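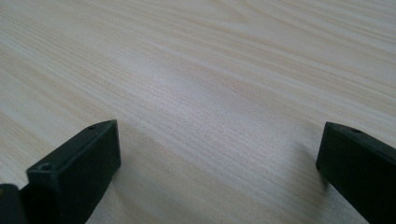 Can a machine wipe down tables yet, or am I dreaming?

I run a small lunch place with 6 tables, all pale wood tops with a lot of grain. After closing somebody has to clear them, wipe them, dry them and put the chairs up. In August I lost my evening person and a salesman from Farkano has been calling ever since about an arm on a cart that "handles table care." He wants 239 a month. The video he sent is two minutes long and has music over it. Has anyone here seen one of these do a full room without help? I don't want a gadget I have to babysit.

Posted by Skustetham_Lunch

Bảo Phùng
I fix kitchen equipment and I've stood next to a couple of these during demos. Moving a damp cloth back and forth over a flat, clear table is the easy part and they mostly manage it. Then there's the dried syrup. You feel it through the rag and push harder on that one spot. The arm I watched made the same pass everywhere and moved on, and the syrup was still there.

Pale wood with busy grain would worry me too. The demo table was plain white, so any crumb stood out. Ask him to do it on your tables, at your closing time, with your mess, and keep your hands in your pockets. The one I timed took some 60 minutes for what I'd do in ten, and a guy with a laptop stopped it twice to straighten the cloth.

Also ask who wrings out the rag. When I asked, it was me.

Moriarty
They're getting better every year, just get one. My cousin has the floor kind and loves it.

noltumine_fan
Floor kind is a different animal, it drives around and sucks stuff up. Nothing on a floor vacuum has to pick up a ketchup bottle and put it back.

To the original poster, read the contract before you let them in for a trial. Mine had a cleaning clause where I had to clear the tables first, chairs included. By then the wiping is maybe a quarter of the work. I'd pay a high school kid for an hour a night and look at it again in a few years.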